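1/ Abro hilo porque llevo desde agosto prometiendo contar cómo hago para que la fruta no se me muera en la cocina. Aviso: es largo y tiene opiniones fuertes sobre los kiwis.

2/ Antecedentes: en casa comprábamos fruta los dos, cada uno por su lado, sin avisar. Dima pasaba por Hamdan al salir del trabajo y yo por el mercado de abajo. Resultado: un frutero con capas, como un yacimiento. Lo del fondo mejor no lo cuento.

3/ Lo primero que cambié fue sacarlo todo a la mesa nada más llegar. Todo, todo. Nada de volcar la bolsa encima de lo viejo. Si lo veo extendido, sé lo que hay, y si no lo veo compro otros dos kilos de naranjas (ha pasado, más de una vez, no me juzguéis).

4/ El mantel de cuadros es el de batalla, por cierto. Me preguntasteis por él la otra vez: lo pillé en Wundside, 18 euros, y aguanta la lavadora como un campeón. Lo metí a 50 grados con miedo y salió igual de rosa. Recomendadísimo si os gusta el color, que ya sé que hay gente que lo ve y se marea.

5/ Segundo cambio: la bandeja roja. Lo que va a la bandeja se come ya, entre hoy y mañana. Lo que se queda en el mantel todavía espera. Una regla tan tonta que hasta Dima la cumple — casi siempre.

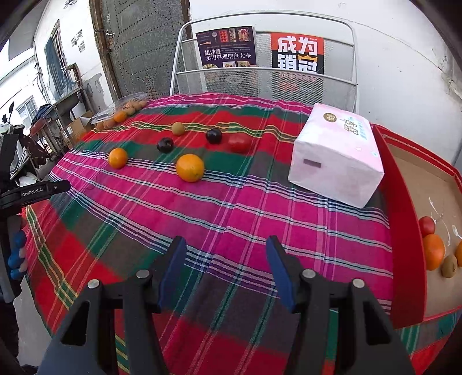

6/ Cómo decido qué va a la bandeja. Aprieto un poquito con el pulgar, cerca del rabito, sin hacer el bruto. Si cede, bandeja. Si está como una piedra, fuera. Con las naranjas no funciona, claro, así que con esas voy por peso: la que pesa más de lo que parece tiene zumo y se come antes.

7/ Los kiwis. A ver. Los kiwis son traicioneros: están duros, duros, duros, te vas a duchar y ya están pasados. Por eso los reviso todos los días, mañana y noche. Si tengo prisa por que maduren los arrimo a un plátano en una bolsa de papel y listo.

8/ Tomates: SIEMPRE fuera de la nevera. Esta es la colina en la que pienso morir. Sí, van con la fruta. Sí, en la misma mesa y en la misma bandeja. El que quiera discutir, que pruebe primero uno a temperatura ambiente con sal gorda y luego hablamos.

9/ Ciruelas: estas las quiero bien negras y blanditas. Si se me juntan demasiadas, compota. 400 gramos de ciruela sin hueso, una cucharada de azúcar, un chorrito de limón, 20 minutos a fuego bajito removiendo de vez en cuando. Con yogur es un escándalo.

10/ Cosas pequeñas: a un envase de plástico transparente, nunca a la bandeja, que ruedan y acaban debajo del sofá. Y transparente por lo mismo de antes, lo que no se ve no se come. Probé unas cestitas de Bomov monísimas y opacas y fueron un cementerio.

11/ Los pañuelos viven en la mesa, junto a la fruta. Una ciruela madura chorrea hasta el codo, y yo no me pienso levantar a mitad de bocado.

12/ Lo que NO hago: lavarla toda al llegar. Antes sí, y me salía moho enseguida. Ahora lavo solo la pieza que me voy a comer. Mi madre no está de acuerdo y me lo recuerda por teléfono.

13/ Me pedís también lo de las bolsas de Surley, esas verdes que prometen alargar la vida de todo. Las usé un mes entero. Para lechuga, bien. Para fruta no noté diferencia, y encima se empañan y no ves lo que hay dentro. Me quedo con mi mesa.

14/ El día de vaciar bandeja (cuando ya viene compra nueva) todo lo que queda se pela, se trocea y va a macedonia con zumo de naranja. Menos el tomate, que va a la tostada de la cena — tampoco soy tan moderna.

15/ Y ya estaría. Si alguien tiene un truco para que las mandarinas no se sequen por dentro, que me lo deje en respuestas, por favor, que con esas sigo perdiendo.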